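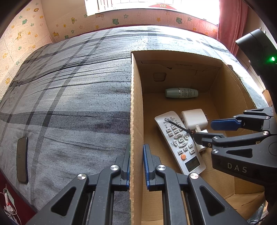
Stutmont Hand-Hole Carton, Single Wall

Categories: Storage & Moving > Cartons > Single Wall

Print this page | E-mail to a colleague

The Stutmont Hand-Hole Carton is a brown corrugated carton for household contents: electronics accessories, bottles, books, kitchen items and general shelf stock. It is supplied flat and assembled with tape. Curora stocks it by the bundle and, at the counter only, as single units.

Construction

Board is single-wall, unbleached kraft liner on both faces. Flutes run vertically in the side walls, so stacking load is carried along the flute. The hand hole is die-cut square through the panel, without a retained flap. Print is limited to one small line of text on the panel. The outside faces are left plain for marking or labels.

Stock code: 837
Supplied: flat, strapped
Closure: tape, 48 mm or wider
Colour: brown
Minimum bundle order: 5

Assembly

Square the carton before taping. Fold the short bottom flaps first, then the long flaps, and apply 2 strips of tape along the centre seam. Cross-taping is recommended for books and other dense loads. Keep tape clear of the hand hole, as a strip carried over the cut edge will tear the liner when it is removed.

Packing small electronics

Remote controls, power adapters and short leads travel well together in one carton, provided the hard parts are kept from moving against each other. Folding prongs should be closed before packing. A thin cord is best coiled loosely and tied; tight winding strains the cable where it enters the adapter body. Remove batteries from remotes going into long storage and bag them separately. Air conditioner remotes with an LCD window should be packed with the display away from the carton wall.

Drink bottles may share the carton if they are empty and dry. Lay them on their sides at the back and fill the gap with paper. Do not pack filled bottles with electrical items — single-wall board loses most of its stiffness once it has absorbed water.

Packing on a bed or sofa is acceptable for light contents. A soft surface lets the base flaps bow, and heavier cartons should be filled on the floor or a bench. Cut corrugated edges also shed fine paper dust, and the bedding may need a shake afterward.

Reuse and disposal

The carton can be flattened and reused until the corners soften. Remove tape before kerbside recycling. Board with grease or food residue should be kept out of the paper bin.

Ordering

Trade enquiries to Roel Hermans, Curora packaging desk. The double-wall version is listed separately under Lambrechts.

Page revised 2019-11-08

2 comments | Share (5)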